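Residetti dinner set, grey marks on plates and a suction bowl that won't suck — running log

2 min read

Opened January 2, 2021. Keeping it all in one place as I've now told the story to two lots of support and got the order wrong both times.

Product: Residetti family dinner set, 16 pieces. Four big plates, four side plates, four bowls, four mugs. Plus the kids' suction bowl that came free with it.
Bought: Humphreys, in May. Have the receipt, it's faded but you can read it.
Dishwasher: Surnirus, the slim one. Tablets: Grarkari all-in-one.
Status: open

Problem 1. Grey scratchy lines on the white pieces. Look like pencil. Mostly on the big plates, a few inside the bowls. Can't feel them with a fingernail. Don't come off in the wash, come off a bit with hard rubbing.

Problem 2. Suction bowl lets go after a minute or two. Pasta on the floor, twice. Dog delighted.

Entry 1
Went through the cupboard. 13 out of 16 have marks. The clean ones are three of the mugs, which we hardly use. So it's use, or it's washing. Not a bad batch I don't think, they were spotless out of the box.

Entry 2
Emailed Residetti. Auto reply, then a proper one next morning which is better than I expected. They say the glaze is tested to 3,000 washes and asked for:
— receipt
— which dishwasher, which programme
— what cutlery we use
— photos in daylight
Sent the lot. Asked about the suction bowl in the same email, they ignored that bit.

Entry 3
While waiting, changed the tablets. Stopped the Grarkari, used plain powder plus separate salt and rinse aid. Ran it on the 50 degree programme with four marked plates in. No diference. Marks same, plates a bit less shiny if anything. Gone back to the Grarkari, we have a huge bag to get through.

Entry 4
Cleaned the dishwasher filter. Disgusting. Won't go into it. Also the lower spray arm had a bit of eggshell in one of the holes. Good to have done, marks still there.

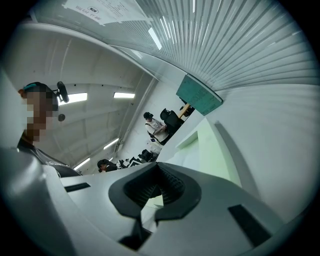
Entry 5
Residetti came back. They think it's metal transfer, meaning the cutlery is softer than the glaze and leaves a line of itself on the plate. Same idea as a pencil on paper. They want me to try one plate with a mild cream cleaner, damp cloth, small circles, rinse. Not the green scourer side of the sponge, they were very firm on that.

Tried it on a side plate. Took two goes. Came up clean!! Really pleased, did two bowls after and those were fine as well. Big plates needed more elbow and I got bored halfway.

Entry 6
So why now. Worked backwards. We swapped the cutlery in the autumn, the old set went off to the caravan and we've been on a cheap one ever since. Knives are quite light. Ran the new knife across the underside of a mug (clean one) — grey line straight away. Ran one of the old ones from the odds and ends drawer across next to it, nothing. Did it again to be sure. Same.

Not the dishwasher then. Sorry Surnirus, I had half a complaint written.

Entry 7
Loading. Residetti also said don't let plates touch each other or the cutlery basket while it's running, they rattle. Ours touch, it's a slim machine and we cram it. Now doing big plates every other slot. Means an extra wash most days, not thrilled. Knives handle up in the basket.

Entry 8
Suction bowl. Chased. Got a different person who asked what the table is made of. Ours is oiled and has a grain to it, so air gets under the rim. It wants something smooth and wiped. Tried it on the worktop — stuck so well I had to use the little tab to lift it. Tried it on the high chair tray, held all through breakfast.

Table still a no. Tried wetting the base, worse. Tried it on a wipe clean mat and the bowl stuck to the mat beautifully and then the whole mat went over the side, bowl attatched. Should have seen that coming.

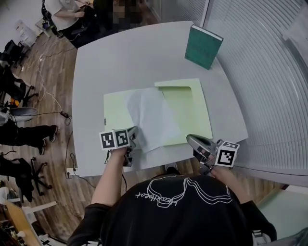
Entry 9
Asked Humphreys about a swap for different cutlery. They don't do the Residetti knives on their own, only in the full box. Price made me sit down. Fetched the old cutlery back from the caravan instead and sent the cheap lot there. Caravan plates are plastic, they can cope.

Entry 10
A week on with the old cutlery. Nine cleaned pieces back in use, no new lines on any of them. One faint mark on a bowl but I reckon I missed it the first time. Still haven't done the last two big plates.

Entry 11
Residetti offered a replacement suction bowl with a wider base. Said yes please. Not arrived yet. Will update.

Where it stands:
Marks — sorted, cause was the knives. Cream cleaner, soft cloth, patience.
Rattling — spacing the plates out. Helps the noise anyway.
Suction bowl — tray only for now, replacement in the post.
Leaving ticket open until the bowl turns up.

Comments (4)

platesandpeas: Same grey lines here and I'd blamed my tablets for months. Going to try the knife on the bottom of a mug tonight.

tiredintheshires: does the cream cleaner take the shine off? Mine are the dark blue ones and I'm nervous

Reply from author: no change on ours but they're white so hard to say. Try the underside first, small patch. I'd email them before doing the blue.

muddyboots: We gave up on suction anything. Ours learned to find the tab by her second birthday and that was the end of it.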